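Home | Tickets | Open | Closed | Search

Print this page | E-mail this page

May 2018
Posted by Teodoro Tovar

Ticket 834: wrist camera episodes rejected on upload, sponge task

Status: closed, grudgingly

Reported by Troels Overgaard. He was trying to get to 1,000 sponge examples for the Pidham set and Likico kept throwing them back with "gripper state missing." Last batch: 70 sent, 36 refused. The refused ones looked perfectly fine on playback, which is always a comfort.

Tried first: restarted the recorder. Same. Restarted the arm. Same. Restarted Troels with coffee. Slightly better mood, same error.

Next I compared a good episode with a bad one. Video and joint angles were all there in both. In the bad one the gripper width stopped updating as soon as the fingers closed on the sponge. Likico takes a number that never changes for a dead sensor and bins the episode. The gripper was holding still because we had asked it to hold still.

Then why did any of them pass? Sponge is squashy. If the operator keeps squeezing, the width creeps down a little and the checker is happy. Troels squeezes once and stops, like a reasonable person. The other operator on the Phuthong shift squeezes like he's owed money - all of his went through.

Fix: raised the "no change" limit in the Graker config from two seconds to the full length of the episode, for gripper width only. Left the joint checks alone. Re-sent the 36 and all were accepted.

Still open:
- The error text says "missing" when it means "not moving." Asked for new wording. Expect it in June, year not given.
- Please don't delete refused episodes before someone has looked at them. You know who you are.
- If a grasp slips, keep it and mark it as failed. The model needs to see those too.

Reopen if it comes back. I'd prefer it didn't.

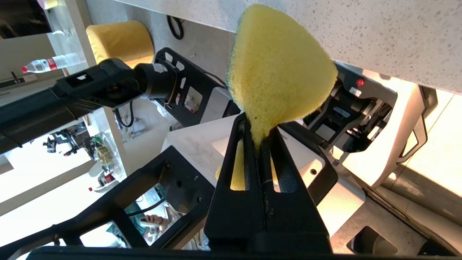
Wrist camera view, sponge held between the fingers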